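貝がらはどうやってできるの?

海辺を歩くと、砂の上に貝がらが落ちています。白いもの、茶色いもの、ぐるぐる巻いたもの、平たいもの。形も大きさもさまざまです。貝がらは石のようにかたいですが、石ではありません。生きものが自分の体でつくったものです。このページでは、貝がらがどうやってできて、どうして巻いていて、さいごにはどうなるのかを説明します。

貝とはどんな生きもの?

貝は「軟体動物(なんたいどうぶつ)」というなかまに入ります。軟体というのは、体がやわらかいという意味です。背骨はありません。イカやタコ、カタツムリやナメクジも同じなかまです。

やわらかい体のままだと、魚やカニにすぐ食べられてしまいます。波で岩にぶつかれば、けがもします。潮が引いて体がかわくと、生きていけません。そこで多くの貝は、かたいからで体を守っています。

貝は大きく分けると、次の2つがよく知られています。

巻貝(まきがい)
からは1つで、らせんの形に巻いています。サザエ、タニシ、バイなどがいます。陸にすむカタツムリも巻貝のなかまです。

二枚貝(にまいがい)
からが2枚あり、ちょうつがいのようにつながっています。アサリ、シジミ、ハマグリ、ホタテガイなどがいます。みそしるに入っている貝は、たいてい二枚貝です。

ほかに、背中に8枚の板がならんだヒザラガイや、つののような形をしたツノガイもいます。

からは何でできている?

貝がらのおもな材料は「炭酸カルシウム」です。ニワトリの卵のからや、学校で使うチョークにも、炭酸カルシウムでできているものがあります。

貝は、水の中にとけているカルシウムを体にとりこみます。食べものからとることもあります。そして「外とう膜(がいとうまく)」という、うすい膜のような部分でからの材料を出します。外とう膜は、からのすぐ内がわにあります。アサリのからを開けると、身のふちにうすいひらひらした部分があります。それが外とう膜です。

材料は炭酸カルシウムだけではありません。たんぱく質も少しまざっています。たんぱく質は、小さな結晶と結晶のあいだをつなぐはたらきをします。レンガのかべで言うと、レンガが炭酸カルシウム、あいだをうめるものがたんぱく質です。このつくりのおかげで、貝がらは炭酸カルシウムだけのかたまりよりも割れにくくなっています。

からの内がわがにじ色に光る貝もあります。アワビやアコヤガイがそうです。光っているところは「真珠層(しんじゅそう)」といい、とてもうすい板が何まいも重なっています。光が板のあいだではね返るとき、色がついて見えます。絵の具のような色がぬってあるわけではないので、見る角度を変えると色も変わります。

からはどうやって大きくなる?

カニやエビは、大きくなるときに古いからをぬぎます。これを脱皮(だっぴ)といいます。貝は脱皮をしません。生まれて間もないころにできたからを、そのまま使いつづけます。

貝は、からのふちに新しい部分をつぎたして大きくなります。巻貝なら、体が出てくる口のところ。二枚貝なら、からが開くほうのふちです。ですから、巻貝のとがった先は、その貝がいちばん小さかったころにできた部分です。口に近いほど、新しくできた部分になります。

つぎたしたあとは、細いすじになって残ります。これを「成長線(せいちょうせん)」といいます。水があたたかく、えさがたくさんあるときは、からが早くのびて、すじとすじのあいだが広くなります。寒い季節にはあまりのびないので、すじがつまって見えることがあります。

木の年輪ににていますが、すじの数がそのまま年の数になるとはかぎりません。あらしで砂にうまったり、敵におそわれたりして成長が止まったときにも、すじができるからです。1年のあいだに何本もできる貝もあります。

成長線のほかに、でこぼこのうねや、とげがある貝もいます。うねは、うすいからをじょうぶにするのに役立ちます。紙をじゃばらに折ると、折らない紙より曲がりにくくなるのと同じです。
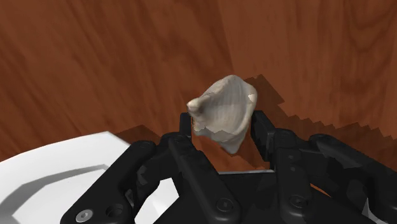
なぜらせんの形になるの?

巻貝のからは、口のまわりで同じようにのびるわけではありません。外がわはたくさんのび、内がわは少ししかのびません。すると、からは内がわのほうへ曲がっていきます。さらに、少しずつ横にもずれていくので、平らなうずまきにはならず、立体のらせんになります。

紙で作ってみると、よくわかります。細長い紙のかたほうのふちにだけ、細かく切りこみを入れて、そこを少しずつ重ねてのりではってみましょう。重ねたほうが短くなり、紙は輪のように曲がります。

からの口は、大きくなるにつれて広がります。でも、形の割合はあまり変わりません。小さなサザエも大きなサザエも、見ればサザエとわかるのはこのためです。

巻く向きにも決まりがあります。とがったほうを上にして、口を自分のほうに向けてみてください。口が右がわにくるものを「右巻き」、左がわにくるものを「左巻き」といいます。巻貝のほとんどは右巻きです。左巻きの種類もいますが、数はずっと少なくなります。キセルガイという細長いカタツムリのなかまには、左巻きのものがたくさんいます。

とがった先のほうを「殻頂(かくちょう)」、口から上にある巻いた部分を「螺塔(らとう)」といいます。図かんで巻貝を調べるときは、螺塔が高いか低いかを見ると、種類をしぼりやすくなります。

色やもようは何のため?

貝がらの色は、外とう膜が出す色のもとによってつきます。いつも同じところから色を出すと、しまもようになります。出したり止めたりすると、点や波のようなもようになります。

砂や岩とにた色をしていると、敵に見つかりにくくなります。けれども、砂の中にもぐってくらす貝にも、あざやかなもようのものがいます。もようが何の役に立っているのか、まだよくわかっていない貝も多いのです。

浜辺の貝がらは、生きているときより白っぽくなっていることがよくあります。日光で色があせたり、波と砂で表面がけずられたりするためです。つやもなくなり、角が丸くなります。とがった先が欠けて、小さなこぶのようになったものもあります。

小さなあながあいているのはなぜ?

二枚貝のからに、ドリルであけたような丸いあなを見つけることがあります。これは、ツメタガイなどの巻貝があけたあなです。

ツメタガイは、アサリなどをつかまえると、からをとかす液を出しながら、やすりのような歯でけずっていきます。この歯を「歯舌(しぜつ)」といいます。あながあくと、そこから中の身を食べます。あなをあけるには、何時間もかかります。

もっと小さなあながたくさんあいている場合は、カイメンのなかまなどがすみついたあとかもしれません。形をよく見ると、だれのしわざか考える手がかりになります。

からっぽの貝がらはどうなる?

貝が死ぬと、やわらかい体は食べられたり、くさったりしてなくなります。かたいからはあとに残ります。

残ったからを使う生きものもいます。いちばん有名なのはヤドカリです。ヤドカリのおなかはやわらかいので、巻貝のからに入れて守ります。体が大きくなると、もっと大きなからをさがして引っこします。いいからが足りないときは、ヤドカリどうしで取り合いになることもあります。小さな魚やタコが、からの中に卵をうむこともあります。

使われなかったからは、波にもまれて割れ、細かくなっていきます。白い砂浜の砂を虫めがねで見ると、貝がらのかけらがたくさんまざっていることがあります。サンゴのかけらがまざっている浜もあります。

海の底につもり、長い時間をかけて石になるものもあります。石灰岩(せっかいがん)という岩には、大昔の貝やサンゴなどのからが集まってできたものがあります。山の上で貝の化石が見つかることがあるのは、昔は海の底だった場所が、地面の動きで持ち上げられたからです。

人と貝がら

人は大昔から貝を食べてきました。食べたあとのからを捨てた場所が残っていて、「貝塚(かいづか)」とよばれています。貝塚を調べると、そのころの人が何を食べていたのか、海がどこまで来ていたのかがわかります。

貝がらは道具にもなりました。うすい貝をみがいてボタンを作ったり、真珠層を木の入れものにはってもようにしたりしました。お金として使われた貝もあります。「貨」「財」「買」など、お金に関係する漢字に「貝」がついているのは、そのなごりです。

貝がらを観察してみよう

用意するもの
貝がら、虫めがね、じょうぎ、ノート、色えんぴつ、古い歯ブラシ

やり方
1 貝がらを水につけて、歯ブラシで砂を落とします。
2 新聞紙の上にならべて、日かげでかわかします。
3 巻貝と二枚貝に分けます。
4 いちばん長いところをじょうぎではかり、ノートに書きます。
5 虫めがねで成長線をさがし、色えんぴつでスケッチします。
6 巻貝なら、右巻きか左巻きかを調べます。
7 見つけた場所と月を書いておきます。

海で貝がらをひろうときは、大人といっしょに行きましょう。ひろう前に、中に何もいないことをたしかめてください。ヤドカリが入っていたら、もとの場所にもどします。持ち帰ってはいけない決まりのある海岸もあるので、看板を見ておきましょう。

あたたかい海には、イモガイという毒をもつ巻貝がいます。生きているかどうかわからない巻貝には、手でさわらないでください。割れたからのふちで手を切ることもあるので、くつをはき、軍手をするとよいでしょう。

ことばのまとめ

外とう膜 からの材料を出す、うすい膜のような部分
成長線 からをつぎたしたあとに残るすじ
真珠層 からの内がわにある、光って見えるところ
殻頂 巻貝では、とがった先の部分
歯舌 えさをけずりとる、やすりのような歯
貝塚 昔の人が食べた貝のからなどが積もった場所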